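3.2 Wrist camera placement

The hand was assembled in the Hemlow shared workshop, with the camera fixed at the wrist. We logged 107 grasp attempts over 20 sessions. Close parts of the hand fill much of the view — Figure 4 gives two wrist views.
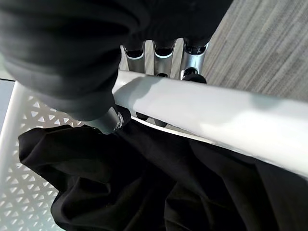
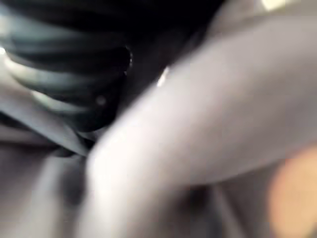 Figure 4. Wrist views from the Hemlow build.

Lina Hamdan objected that a wrist view alone is a poor basis for judging grip force, and asked for motor current to be logged as well. We added this in September.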